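Service Robotics, Unit 6: Working Rules for an Arm at the Kitchen Sink

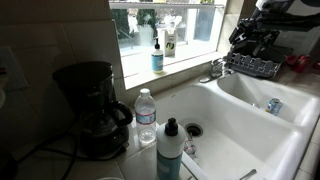

Course notes by S. Jacquet | Plustov Technical College | 13/03/2020

These rules apply to all sink exercises in the Jarnholm kitchen. Read them before your first session and bring a copy.

Before power-on

Check the stop button. One student keeps a hand near it for the whole run and does no other task.

Look over the counter on both sides of the sink. Pump bottles, drink bottles and cans may stay if the exercise calls for them. Glass that is not part of the task goes in the cupboard. A coffee maker may stay on the counter, but its carafe counts as glass and the arm's work area must be set to exclude it.

Trace every power cord. A cord may not cross the arm's path or hang into a basin.

During a run

Arm speed near people is limited to 210 mm per second. Hands stay out of both basins until the arm has stopped and the operator has said "clear."

The gripper is not sealed. It may reach into a basin only when the tap is off and the drain is open.

Clear bottles against a white basin in strong window light are hard for the cameras to pick out. If the arm misses the same object 2 times, stop and log it. Do not raise the grip force to make up for a poor position.

After a run

Park the arm, switch it off, then wipe the gripper with a dry cloth. Enter the run in Nestness with the task code (853 for sink clearing) and any stops.

Reading for next time: Unit 7, sections on grip force and wet surfaces.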